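SHOP NOTES, MARCH
From the yard at Hiria Tile & Mortar Supply

Quick one this month, we are short a driver and the phones haven't stopped. Mostly grout and thinset. Skip to the end if you only want the counter hours.

Grout color, again

Four calls last week about grout drying lighter than the sample stick. Same answer for everybody. Too much water in the mix, or too much water on the sponge. Usually the sponge. Wring it till nothing drips, then wring it again. If the haze is still on there the next day don't go at it with vinegar, please. Vinegar eats cement grout. A sulfamic cleaner, diluted per the label, on a test patch behind the toilet or under the fridge. Then wait.

Also mix your bags dry before adding water if the job takes more than one. Dump them all in a clean tub, stir, scoop from there. Pigment settles in shipping and no two bags are quite the same. Takes five minutes and you won't have a stripe down the middle of the hallway.

Old lot numbers. If you ran out and need one more bag to match a floor from last year, bring the old bag, or the torn corner with the lot on it. We can't look it up by "the gray one."

Thinset and the cold

Nights are still dropping. Bags stored in an unheated garage are fine if they stay dry and off the slab, but the slab itself is what gets people. Air temp in the room says 60, floor says 41, and the thinset just sits there. It skins over on top and stays soft underneath. Put a thermometer on the floor, not the wall. Heat the room the day before and keep it going after. No torpedo heater pointed right at fresh tile, we have seen what that does.

Hüsnü Gökçe was in from the Zitden job and had a good tip. He keeps his mixing water in a covered pail inside the heated space overnight so it isn't coming ice cold out of the hose bib. Lukewarm, not hot. Hot water makes it go off in the bucket. He's got 239 square feet of bathroom floor down over there with no hollow spots, so we're listening to him. 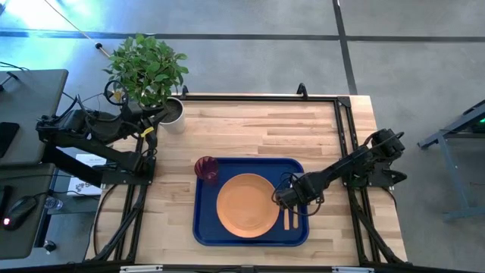
Slaking. People skip it. Mix, let it stand for as long as the bag says, mix again, and do NOT add water on the second mix. If it feels stiff after the rest, remix first, it nearly always loosens up. Once it starts to set in the bucket it's done. Throw it out. Adding water to bring it back gives you something that looks like thinset and holds like oatmeal.

Trowel size, since somebody asks every day. Bigger tile, bigger notch. But the number on the trowel matters less than what's on the back of the tile when you pull one up. Pull one up! First one you set, and another every so often after that. For dry areas you want at least 80 percent coverage, showers and outside more than that, and get the corners. Comb in straight lines, all one direction, no swirls. Swirls trap air. Then push the tile across the ridges, not along them.

Back buttering is not cheating. Flat side of the trowel, thin coat, takes seconds. On large format we'd call it required.

New in the yard

Dundov membrane is back, full rolls and cut lengths. Cut lengths are sold by the foot and we can't take them back once cut, so measure twice and then call somebody and have them measure. The seam tape that goes with it came in a day later and is on the rack by the door, not with the rolls. We'll move it when we get a minute.

Tamošiūnaitė sanded grout now comes in two more colors, a warm sand and a darker brown that is less red than the old one. Sample sticks at the counter. Take them home, look at them in your own light, bring them back. We are down to one set because the other set went home with someone and is living there now apparently.

Self leveler is on allocation till the next truck. Limit 2 pallets per account. If you have a pour scheduled and need more than that, call ahead and we'll try to hold some. Check the date on anything you already have sitting around, old leveler gets lumpy and doesnt flow out, and once it's on the floor you're grinding.

Primer under leveler. Yes, every time. Yes even on new plywood. Two coats on a thirsty slab, the first one thinned if the jug says so. Most of the pinhole complaints we get are unprimed floors.

Returns and bags

Unopened bags, dry, not hard, with the receipt, 30 days. Squeeze the corners before you load up to come here. If the corners are hard we can't take it. Broken bags we can't take either, same goes for anything that rode around in an open truck bed in the rain, even if only the paper got wet.

Pallet deposit is still on the invoice as its own line. Bring back the pallet in one piece and it comes off your next order.

Dust

Short reminder. Mixing dry powder indoors, wear the respirator, a proper one with the right cartridges and not a paper mask from the bottom of the toolbox. Pour low into the bucket, water in first, powder second. Dry cutting porcelain in a closed room is a bad idea for you and for whoever is hanging drywall next door. Wet saw or a shroud with a vac.

Demo morning

Shower pan demo in the back bay at 9, later in the month, date going up on the counter sign as soon as the rep confirms. Sloped mortar bed, liner, weep holes, flood test. Coffee and rolls. There's room for a couple dozen people standing. Last time parking was a mess so please use the gravel side and leave the loading door clear, the forklift has to get through.

Counter hours

Open 6:30 to 4, closed for lunch noon to 12:30 until we get another person up front. Will-call orders over 100 bags, phone them in the afternoon before and they will be staged by opening. Walk up orders that size, you'll be waiting.

Drivers wanted, CDL, clean record, home every night. Ask at the counter.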